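**Ticket:** Container service returns 503 after idle period
**Customer:** Ellside
**Service:** Tramport, managed containers
**Assigned to:** Bjartur Kárason
**Priority:** High
**Status:** Resolved, awaiting customer confirmation

### Report

The customer states that the product preview service, moved to Tramport in October, returns error 503 on the first requests after a quiet period. Later requests succeed. The fault does not occur when the same container is run on the customer's own machines.

### Investigation

**Wednesday, 09:40.** Logs requested and received. The errors occur only when the service has scaled down to zero instances. Each new instance is stopped by the platform before it accepts any traffic.

**10:15.** The start-up check allows 6 seconds. The container loads its full model library before opening its port, and in our test this took 8 seconds. The platform therefore treated the instance as failed and started another.

**11:05.** A second fault was found. The container listens on a fixed port and ignores the `PORT` variable supplied at start-up. This had been masked by a manual setting in the Vesell deployment template, which the customer no longer uses.

**13:30.** Concurrency was set to 80 requests per instance. Memory use was within limits at that level and no change is advised.

### Action taken

1. The start-up allowance was raised for the test revision only.
2. The customer's developers were asked to read the port from the environment and to open it before the library is loaded.
3. A revised container was supplied at 14:50 and deployed alongside the existing one.

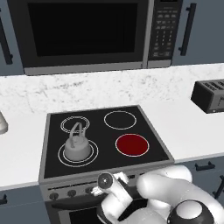
The revised container was tested from a cold start with 100 requests, all of which were answered without error. The kitchen view has the microwave between two blue-grey cabinets. Traffic was then moved to the new revision in full.

### Outstanding

- Sveinbjörnsson, as the customer's integrator, is to remove the old port setting from its build files.
- The previous revision will be kept until the customer confirms that it may be deleted.
- A request for one permanently running instance has been passed to the accounts team, as it affects the monthly charge.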